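4.3 Descaling the Keogh 2

The Keogh 2 will ask to be descaled after 910 cups, or when the water in your part of the world has done its worst, whichever comes first. The light blinks orange. It keeps blinking during dinner parties.

You will need one sachet of Stolavico descaler, a jug, and half an hour in which you don't want coffee.

1. Switch off the machine and let it cool. Empty the drip tray, including the part at the back you have been ignoring.
2. Take out the water filter. If you forget, you will be buying a water filter.
3. Dissolve the sachet in a full tank of cold water and put the tank back until it clicks.
4. Set the jug under the spout. A mug is too small, whatever you think of your reflexes.
5. Hold down both cup buttons until the light turns white, then let go.
6. When the pump stops, rinse the tank, refill it with plain water and run the cycle again.

CAUTION: Descaler is an acid. It etches marble and other soft stone, and wiping fast doesn't help much. Put a tray under the machine.

Note: Vinegar is not a substitute. Our service desk in Jiltenberg can smell it on a returned machine before the box is open.

If the light is still orange after step 6, repeat from step 3. Error 664 means the tank isn't seated. 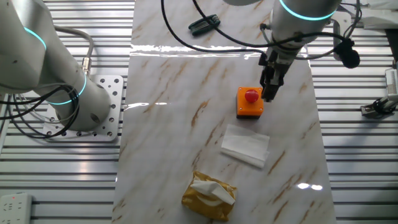
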